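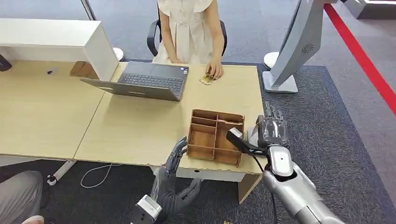 Can we use the same drill bit on the thin skull models as on the thick ones? We can if we drop the speed and keep the water running, and so far the inner layer comes through intact.

February, bench notes, skull base practice models

Started 8:15 with the new batch from Citstead. These are so much nicer than the old ones! The bone layer has real give to it now, and you can feel the change when you get near the dura sheet (the old batch went straight from hard to nothing, which taught people bad habits). Keith Baxter did the first opening and went quiet for a good while, then asked if he could do a second one.

Models 1 and 2 both went fine. Small tear on model 2 at the back edge of the flap, my fault, I was levering too early. Peeled it off and kept the piece in the labeled bag so Tímea can look at the thickness under the scope.

Irrigation: nearly 500 ml per opening, more than I'd planned for. The tray under the clamp filled up and I had to stop and empty it. Need the deeper tray back from Hendrik.

Brornberg clamp holds well, no slipping at all, even when Leopoldo leaned on it. Third pin is still stiff. Oil it before the residents come in.

Timing for the full opening, model 2: 49 minutes with the stop for the tray. I think we can get that down a lot, but I don't want anyone racing yet.

Valdir had a great idea over coffee: tint the sinus channel with thin dye under low pressure, so a nick shows up right away. Love this. He thinks the Pintér pump will go low enough. We'll try it on the leftover half of model 1 before we risk a fresh one.

To do
- ask Citstead if the dura sheet can go a touch thinner
- deeper tray
- dye test with Valdir, take notes on the pump setting
- new burrs, the round ones are getting dull

Suction left soaking in the sink, please don't move it.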